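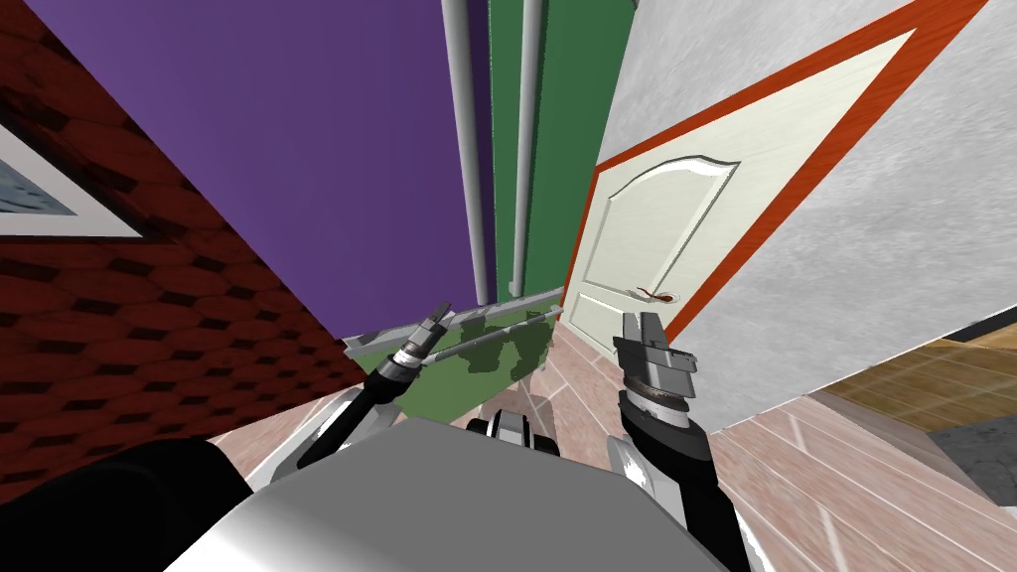 According to one reader in Rurkthorpe, reporting a blocked pavement is a waste of a stamp: the council sends a polite reply, the van is still there in December, and you have given up an evening for it. I have some sympathy. I have had several of those polite replies. Still, most of the reports I have seen copies of were so vague that even a willing officer couldn't have acted on them, so before you write the whole thing off, try doing it properly once.

How to report a pavement obstruction and get more than a reference number

1. Find out who is responsible

Don't take the council website's word for it. The map on ours shows the whole of Prirnon Street as adopted highway, and it took 2 letters to get someone to admit that the strip outside the shops is private forecourt. If there is a line of studs or a change in the paving a little way out from the shopfronts, that may be the boundary. Ask the highways department for the adopted extent of that particular street, in writing. They may try to send you to a paid search service. Ask again, and say you only want to know whether the spot is maintained at public expense.

If it turns out to be private, the rest of this page will be of limited use, though planning conditions sometimes cover forecourts too. Worth a look.

2. Measure it

"The pavement is blocked" gets you nowhere. "The clear width between the sign and the kerb is 80 centimetres" is much harder to wave away. Take a steel tape. Measure from the obstruction to the nearest fixed thing on the other side, at the narrowest point, and write it down there and then. Don't pace it out and don't estimate.

Measure the narrow bit even if it is only narrow for a short stretch. A wheelchair has to get through all of it.

3. Go back at a different time

A single visit proves very little and the officer will say so. Call past at 8 in the morning and again in the early evening, and keep a plain list: time, what was there, width left. Bins are the awkward one. They are allowed out on collection day and people will swear it is always collection day.

4. Check whether there is a licence

Café tables, skips, scaffolding and building materials normally need permission. Your council should keep a list of licences, and you can ask to see the one for that address. Read the conditions. The Café Bošković has a licence for tables up to the drainpipe, and for most of last summer the tables went 200 centimetres past it. That was a simple case, and it was still slow.

Don't assume that no licence means quick action. In my experience it often means that someone is invited to apply for one.

5. Write the report

Keep it to one side of paper. Put the exact location first (house number, side of the road), then the measurement, then the times, then what you want done and by when. Leave out the parking wars of the past ten years. Leave out your opinion of the owner.

A form of words that has worked for me:

"I am reporting an obstruction of the footway outside number 40, on the north side. The remaining clear width is given below, with the times at which I measured it. Please tell me which officer is dealing with this, what action will be taken, and the date by which I can expect a reply."

6. Be careful with the apps

I tried Nandard, which promises to send your report straight to the right team. Maybe it does. My first one came back marked "resolved" and the board was standing in the same place that afternoon. If you use an app, send the same text by email as well and keep the email. Some apps close a report when it has been passed on, and the people who run them may count that as a success.

7. When nothing happens

Reply to the last message so that the whole chain stays together. Ask for the complaint to go to the next stage of the council's complaints procedure, and use those words. Copy in your ward councillor. I wouldn't expect much from a councillor in the first week - they tend to forward things to the same inbox you wrote to - but a second nudge sometimes gets a phone call made.

Keep the tape measure in your coat.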